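Zellside Housing Association
Home | About Us | Meetings | Residents | Documents | Contact
Search this site Enter keywords Go

Wednesday, May 23, 2018
Minutes taken by Rahel Bachmann, Recording Secretary

MINUTES OF THE HOME SUPPORT WORKING GROUP
Visit to the Hukska demonstration suite, followed by business meeting

1. Opening and attendance

The Chair, Mieczysław Wysocka, called the meeting to order at 9:30 a.m. in the ground floor meeting room at Hukska. Nine members were present, together with the Recording Secretary and two members of the Hukska staff, who stayed for items 3 through 6 and left before item 7. Apologies were received from the representative of the Akgül building.

The Chair thanked Hukska for opening its premises to the group and reminded members that the visit carried no obligation on either side.

2. Minutes of the January meeting

The minutes were approved with one correction. Under item 5, "the lift at Motov House" should read "both lifts at Motov House."

Matters arising: the Secretary confirmed that the letter to residents on bathroom adaptations had gone to all 390 households on the register. Replies had come from 31 households, most of them asking for grab rails or a lower tub. The replies are held at the Zellside office and may be read there on request.

3. Purpose of the visit

The Chair restated the terms under which the group had agreed to attend. Members were to see household tidying and fetching tasks carried out by a two-armed robot in simulation, to put questions to the staff, and to report to the full Association on whether a further stage should be considered. The group was not asked to consider a purchase.

The Hukska software lead gave a short introduction. The company builds its home tasks in a simulator before any of them is tried on a physical machine. Rooms are furnished from a library of household objects, and the same task is run many times with the furniture, wall finishes and loose items changed between runs. The library now holds 667 objects. A member asked whether the rooms were modeled on real homes. The staff replied that room sizes came from published floor plans, while the furnishing was generated by the software and could be unusual in places.

4. Demonstration

Members moved to the demonstration suite, where the simulator was shown on a wall display. Three tasks were run: clearing items from a bathtub, moving an object from one surface to another, and opening a drawer. Each was run more than once, with the room changed in between. The staff paused the display several times at the request of members, and the discussion of reach and clearance at the tub took up most of the session.
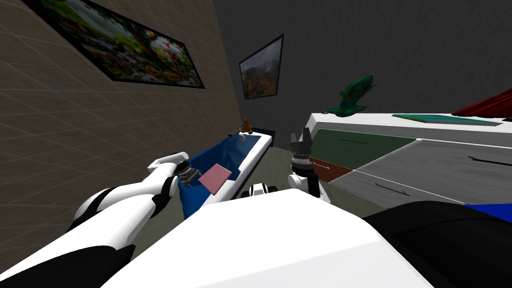
Item 4, bathtub task: left gripper above the near rim of the tub, right gripper raised in front of the dresser.

The Chair asked why the right arm was held up while the left was at the tub. The staff explained that the arm not in use is normally given a parked position, and that the position can be changed for each task. Mr. Wysocka asked that it be recorded that a raised arm may be alarming to a resident entering the room, and that a lower parked position would be preferred if one is possible.

A member who works as a home aide drew attention to the flat pink item lying inside the tub. She observed that thin, flat objects are the ones her clients find hardest to pick up, particularly against a smooth surface, and asked how the gripper would manage. The staff said that flat items were among the harder cases and that results for them were kept separately. In the most recent set of 28 runs with flat items, the object was lifted clear of the tub in 17. The remaining runs ended with the item dropped or not gripped.

Questions were also asked about the small teddy bear on the far end of the rim. The staff stated that the robot is given a list of items to move and should leave all others in place. Disturbing an item not on the list is logged as a fault, even when the main task is completed. Members considered this a sensible rule and asked that it be carried forward into any written specification.

On the drawer task, it was noted that the dresser had drawer fronts in different colors, with thin dark handle bars. The home aide asked whether knob handles, which are found in most Zellside apartments, had been included. The staff confirmed that they had, but in smaller numbers.

5. Questions from members

Water. A member asked whether the simulator could show a filled tub. It cannot at present. All bathtub runs are carried out with no water modeled, and the staff advised the group not to draw conclusions about wet conditions from anything seen during the visit.

Floor space. The Akgül building has bathrooms considerably smaller than the rooms shown. Hukska offered to build a room to those measurements if the Association supplies a plan. The Chair accepted the offer, subject to item 7.

Supervision. In reply to a question from the Motov House representative, the staff said that a trained operator would be present at all times during any physical trial, with a stop control within reach. There are no plans for unattended use in a private home.

Privacy. Members asked what would be recorded in a resident's home. The staff undertook to reply in writing - the question will be sent to them by the Secretary together with the wording agreed by the group in January.

Noise. The staff were unable to give a figure, as the simulator does not model sound. The member withdrew the question and asked that it be raised again if a physical machine is seen.

6. Close of the visit

The Chair thanked the staff for their patience with a long list of questions. Hukska offered a second visit in the fall, which could include the physical robot if it is available. The staff left the meeting at 11:40 a.m. There was a break of ten minutes.

7. Discussion in private session

Views differed on the value of what had been seen. Four members felt that the demonstration had been useful and that the staff had been open about failures. Two members felt that a simulated room told them little about their own buildings and that the group's time would be better given to the grab rail program. The remaining members wished to see the physical machine before forming a view.

The home aide stated that she saw some promise in fetching and clearing tasks for residents who cannot bend, but that she would not wish to see any such machine presented as a replacement for a visit. The Chair asked that her statement be recorded in full, and this has been done.

It was moved, seconded and agreed, with one member abstaining:

(a) that the group report to the full Association that the visit took place and that no further stage be approved at this time;

(b) that a bathroom plan from the Akgül building be supplied to Hukska, with all resident details removed;

(c) that the offer of a second visit be accepted in principle, on condition that the physical robot is shown.

8. Actions

Secretary - send the privacy question and the January wording to Hukska.
Secretary - obtain the bathroom plan from the Akgül building office and check it before release.
Chair - draft the report to the full Association and circulate it to members for comment.
Motov House representative - confirm handle types and tub heights in the six vacant apartments.

9. Other business

The grab rail contractor has asked for access to the east stairwell at Motov House. Agreed, provided that residents receive one week's notice. Travel expenses for the visit should be submitted on the usual form, with parking receipts attached.

10. Next meeting

The next meeting will be held in the Zellside community room at 9:30 a.m. on a date to be set by the Chair. The meeting was adjourned at 12:25 p.m.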